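Erkmont Extends Produce Voucher Program to Girard District

The Erkmont Office of Food Access will extend its produce voucher program to households in the Girard district beginning in September, the office announced on Tuesday. Residents who already receive meal assistance through the city will be enrolled automatically and do not need to submit a new application.

Under the program, each eligible household receives a monthly voucher worth $21, which may be spent on fresh fruit and vegetables at participating stores and market stands. Vouchers may not be used for canned, frozen or prepared foods. Any unused balance carries over for one month and then expires.

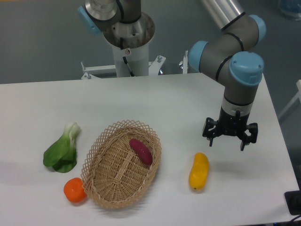 The Girard extension adds 200 households to the program, which has operated in the Liletti neighborhood for the past 3 years. Funding for the first year comes from the city's general budget. The office will present a report on voucher use to the city council before funding for a second year is considered.

"Families in Girard have asked us for this since the Liletti program opened," said Mireille Tarawneh, director of the Office of Food Access. "Many of them live a long bus ride from a full grocery store. The vouchers will be accepted at the smaller shops they already use, and that was our first condition in planning the extension."

A total of 31 vendors have signed agreements to accept the vouchers. They include corner stores, two weekend farm stands and the Plikell Market Hall, where the office will also run an information desk. Vendors are paid by the city every two weeks and are not charged a fee. Stores that wish to join may apply at any time, provided they carry fresh produce throughout the year and post prices by the pound or by the piece.

Root vegetables, squash and leafy greens were the items most often bought with vouchers in Liletti last winter, according to the office. Printed recipe cards for these items will be available at the Plikell desk in English, Spanish and Arabic. Additional languages may be requested by phone. 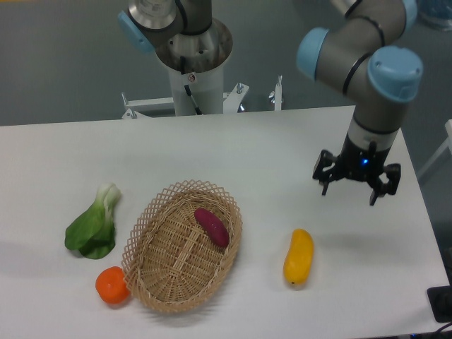
A white tabletop and gray floor, with a robotic arm at right.

Mireille Khalaf, who manages the market hall, said stall holders had been given written guidance on handling the vouchers. The hall will open one hour earlier on Tuesday mornings - at 7 a.m. instead of 8 a.m. - for the first month of the extension, so that residents can shop before work.

Voucher cards will be mailed to enrolled households before the start date. Residents who have moved within the past year should confirm their address with the office. Lost cards can be replaced once at no cost, and a household member may shop on behalf of the cardholder if both names are listed on the account.

Households that do not receive meal assistance but believe they may qualify can request a paper form at any branch library or at the Plikell information desk. Forms are reviewed in the order received, and applicants will be notified of the decision by mail.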